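Pay the person holding the arm

I have spent most of the past year around people who teach robots by hand, first at Skernonlow and since April with a small group at Flundmont. My view is simple. We pay too much attention to how many demonstrations we collect and too little to who gives them.

The usual plan asks for a big round number. Ours was 2000 demonstrations of one sorting task, and the budget was built on it. Every operator had a daily target. People met the target, and the recordings got worse. You could see it in the playback. An operator who is behind schedule grabs a toy by whatever part is nearest, drags it over the rim and lets go early. The robot then learns to grab badly and let go early.

Filippos Drakos ran the same task with 651 demonstrations from two operators he had trained himself. He threw out anything with a hesitation he could not explain. His policy did better than ours on the crowded tray, and it took less time to train. 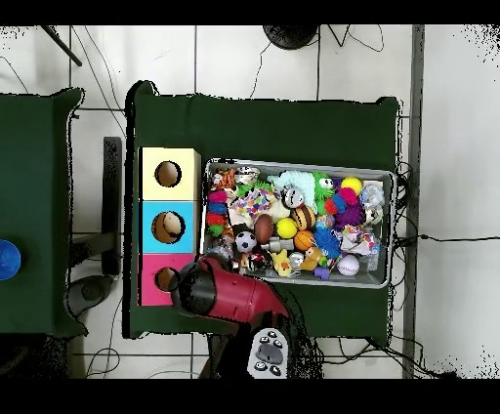

Toy sorting: the gripper at the pink box, with the full tray to the right.

A tray like that is harder than it looks. A ball is easy enough to understand, but a stringy toy or a bit of cloth can be picked up in a dozen ways, and each operator has a favorite. Put five favorites into one data set and the arm will dither between them. Clémence Chauvin, who has taught more of these sessions than anyone I know, makes her operators agree on a grasp before they record anything. It costs her a morning. I think it is the best morning in the whole project.

The argument on the other side is that variety is good and a large enough model will sort it out. Régis Bouvier has made that case to me several times. He may be right at a scale most of us will never see. Most groups I know have one or two arms, a room and a few months. For them, a sloppy demonstration costs as much to record as a careful one.

So I would do three things. Drop the daily target. Let operators delete their own bad takes without asking. And pay them as skilled workers, with enough hours that they stay. Ours were hired by the week, and the good ones left just as they got good. We then spent the money again on training their replacements.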